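3.1 Spirit samples

All spirit came from a single season of distillation at Biner and had been filled into oak casks supplied by the Grimivance cooperage. The casks fell into two groups. The first had held bourbon and was refilled without further treatment. The second had held the same kind of spirit but was scraped and charred again before filling. Both groups lay in the same warehouse on the lowest row, so that differences in temperature between levels would not affect the result. The malt used for both groups was lightly peated, and the cut points at the still were left unchanged throughout the season.

A sample of 200 mL was drawn from each of 30 casks in September. Samples were kept in full glass bottles with little headspace and stored in the dark until the panel met. No coloring was added, and no sample was chill filtered. Some casks carried fine char in suspension. These samples were passed once through coarse paper, and the step was entered in the cask record.
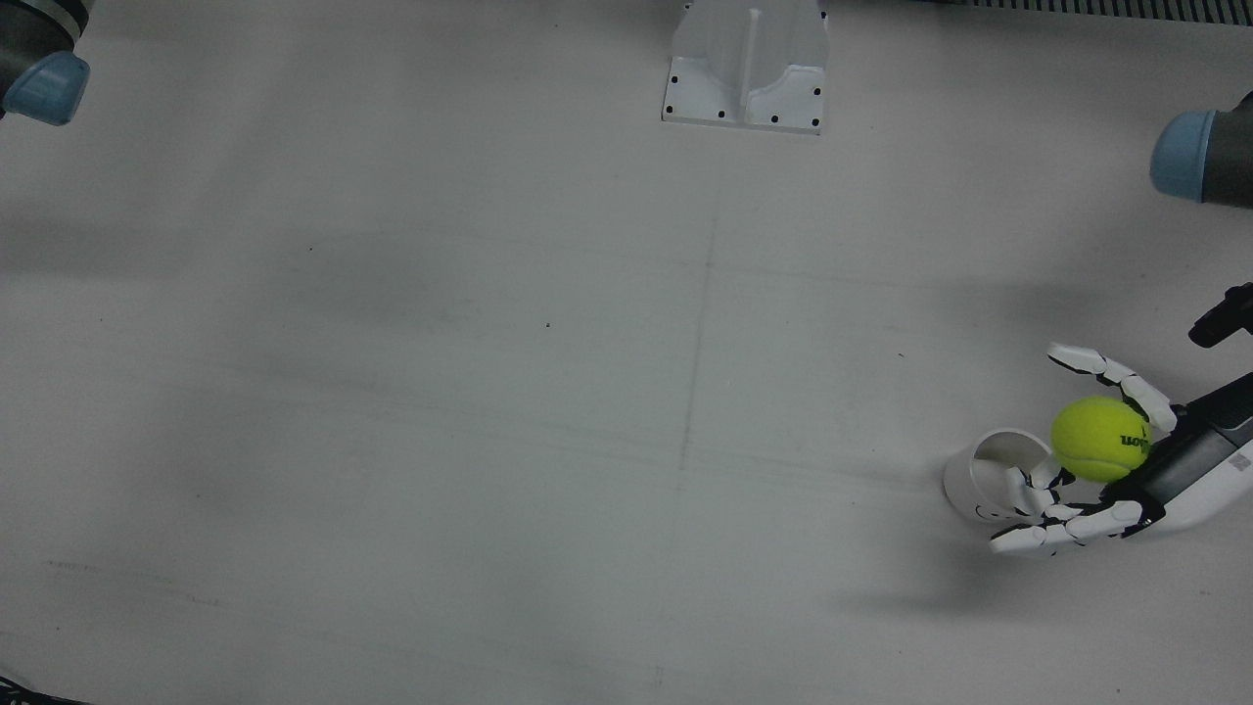 3.2 Reduction and resting

Each sample was reduced with soft, low-mineral water to a common bottling strength. Water was added slowly, with gentle stirring, to limit the heat given off as spirit and water mix. Earlier work at Biner had shown that fast reduction can leave a soapy note that fades only after some days, and the panel leader, Halima Okeke, asked that this be avoided. Reduced samples were therefore rested before any assessment took place. Strength was checked again at the end of the rest, and small losses were accepted without correction.

Samples were poured into covered tulip glasses from Riedl and left for 10 minutes before nosing. The lids were removed by the assessors themselves. Glasses were washed without scented detergent, rinsed in the same water used for reduction, and dried upside down on clean racks.

3.3 Color and appearance

Figure 3. Tennis ball held by a robotic hand above a white table. 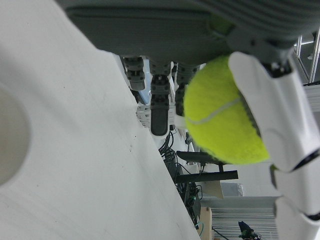

Color in matured spirit is often taken by drinkers as a sign of age, although cask history has at least as strong an effect. Assessors were asked to score depth of color and hue as separate terms, on separate lines of the form. Depth ran from water-clear to dark amber. Hue ran from pale straw to red-brown. New assessors tended to mix the two, giving any bright sample a low score for depth. The training notes deal with this by means of a color far outside the range of the product: the yellow-green of the tennis ball in Figure 3 is vivid, yet no cask in the study would be expected to give such a hue at any depth. Once the terms had been kept apart in this way, scoring began with the straw-colored samples and moved toward the darker ones.

Appearance was judged against a white background in even light. Haze was recorded as present or absent only. A slight haze is common in spirit that has not been chill filtered, and it was not treated as a fault.
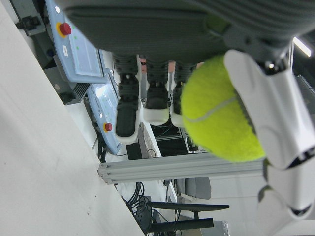 3.4 Nose, palate and finish

The panel met for 2 sessions, with the order of samples changed between them. Assessors worked alone and did not discuss their notes until all forms had been handed in. The word list covered peat smoke, vanilla, cooked fruit, fresh oak, spice, cereal and sulfur. Smoke was divided further into dry ash, damp earth and medicinal notes, as a single smoke score had proved too broad to separate the two cask groups in a previous season.

Plain crackers and water were provided between samples. Assessors were free to spit or swallow,
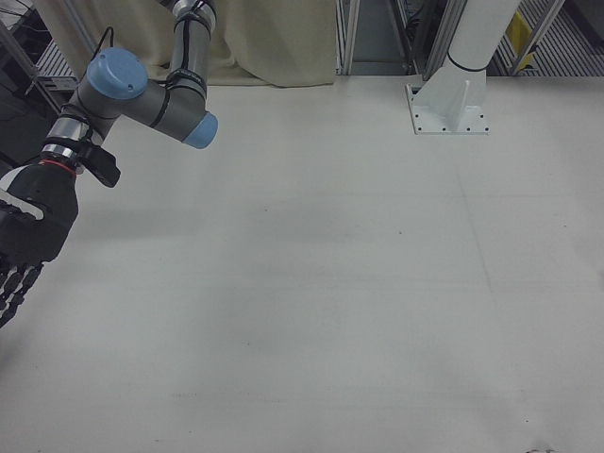 but were required to do the same for every sample in a session. Finish was scored for length and for change. A finish that stayed the same from first to last was given a low score for change, however long it lasted.

Forms were entered into Wesida by Kipchumba Minja and checked against the paper copies. Where an assessor had left a term blank, the blank was kept and was not read as a zero. Scores for each term were averaged by cask before the two groups were compared, and the results are given in Section 4.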